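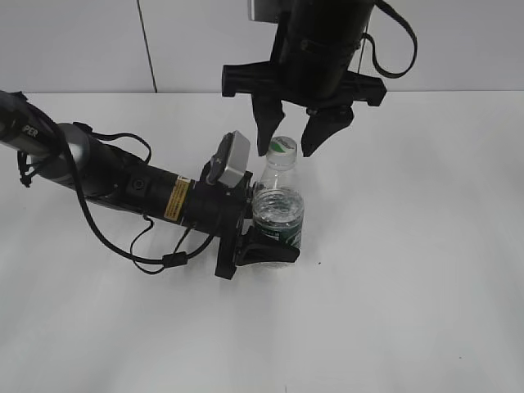
Two arms, one water bottle: one gripper on the body, the other at the cap.

How to Budget for a Two-Arm Robot Cell (Without Forgetting the Cables)
by Perihan Güneş

If you're planning your first two-arm setup, congratulations, you are about to have a great time! You are also about to fill in a spreadsheet, and I want to help you with that part. I've now done the planning for 2 of these cells at Karnura, one that went over budget and one that came in under, and I learned far more from the first one.

I'll use bottle handling as the running case because it's cheap to practice, and it asks for a lot: one arm steadies the bottle, the other has to line up with the cap from overhead. Swap in your own part wherever I say "bottle."

Step 1. Write the task down before you open a catalog

Half a page is plenty. List what gets picked up, what it weighs at its heaviest, where it sits, and what each arm has to do. Be picky about the verbs. "Hold" and "turn" lead you to different hardware, and so do "turn a loose cap" and "break the seal on a new one." My first draft said "open bottle," and I had to throw out two quotes once I worked out what I meant.

Then write down what the cell does NOT have to do. Ours doesn't have to sort, label or pour. Every one of those came up in a meeting later, and it was lovely to be able to point at the page.

Step 2. Decide whether you need the second arm

This is the biggest line on the sheet, so give it a fair fight. Price a plain clamp or a fixture first. If your bottles are all one size and always arrive in the same spot, a fixture will hold them all day long for very little money, and you can put the savings into a better gripper.

The second arm earns its place when sizes change, when the object has to be brought to a different spot, or when you want to try new tasks next year without building new fixtures. We had 35 different containers on our list. That settled it pretty fast!

Step 3. Match the reach to the table

Tape the table outline on the floor, mark both bases, and use a string cut to each arm's reach. Walk it around. You want the two circles to overlap generously where the work happens, and you want the arms to get there from different directions. Coming in low from the side with one and straight down with the other is a nice arrangement, and it leaves each gripper some room.

Do remember that the gripper adds length. So does a camera or an adapter at the wrist. Heikki Savolainen, who did the layout for our second cell, cuts the gripper outlines from cardboard and moves them around a real bottle on a desk. I thought this was silly until I tried it and found that the two hands we were about to order would have bumped knuckles every time.

Step 4. Price the grippers as a full set

A gripper quote is rarely the whole cost. For each arm, put these on separate lines:

Gripper body
Flange or adapter plate
Fingers, plus one spare pair
Cable or coupling to the arm
Software license or driver, if there is one
Replacement pads for the fingertips

Fingers deserve extra thought. A round bottle body likes a curved finger, and a cap under an overhead gripper likes something narrow that can come down on either side without hitting the shoulder of the bottle. You may well end up with different fingers on each arm, so don't let anyone talk you into a matched pair before you've tested. Get a price for custom fingers even if you plan on printing your own.

Step 5. Cameras, and where they go

A wrist camera is wonderful for close work and less wonderful when the gripper blocks the very thing you want to see. I budget for a fixed camera over or beside the table as well. Add the mounts, a light you can aim, and a longer data cable than you believe you need. Clear plastic is hard on cameras, so if your parts are transparent, ask the vendor for a trial with your own samples. Myrtle Dunleavy at Rillau packed up a box of our worst bottles and had results back to us before we'd signed anything.

Step 6. The small stuff that blew my first budget

Here's where I went wrong, so please copy this list! Cable clips and sleeves. Spare cables (the wrist end bends the most, so that's the one I'd keep on the shelf). Base plates. A table stiff enough not to shake when an arm stops quickly. Power outlets in the right place. An emergency stop you can reach from both sides. A risk assessment by somebody qualified, which should be its own line with its own date.

On the first cell I had a single row called "misc" with $396 in it. It was gone on clips, bolts and one long cable. These days I break the row up, and I leave a real contingency underneath it.

Cable slack needs space too - loops have to hang somewhere, and the arm has to swing without catching them. Leave that room in the layout drawing as well as the money for it on the sheet.

Step 7. Put hours on the sheet

Your own time costs money even if no invoice arrives. For our second cell I set aside 80 hours for setup and teaching the first task, and I wrote it in as a number next to the hardware. Canan Yazıcı did most of that work and asked for a second block later in the year for the awkward containers. Getting two arms to share a small space takes patience. Plan for an afternoon where all you do is move one arm while the other stays parked.

Step 8. Get quotes you can compare

Send every vendor the same half page from Step 1 and the same blank table to fill in. We asked Clunavix and Baysal, and the first replies looked wildly different until they were in the same rows. One had included the controllers and the other hadn't. Ask about lead time, who pays shipping on a repair, and whether you can borrow a unit while yours is away.

Then split the order if you can. We bought one arm with its gripper, got it holding bottles, and ordered the second in December once we knew which fingers to ask for. It does mean two deliveries, and Sinan Kozan in purchasing gave me a look, but the second order had no mistakes in it.

My blank sheet has columns for item, arm (left, right or shared), quoted price, actual price, lead time and notes. Fill in the "actual" column as you go, even for the bolts. You'll want it when you plan the next one.

Last updated July 14, 2021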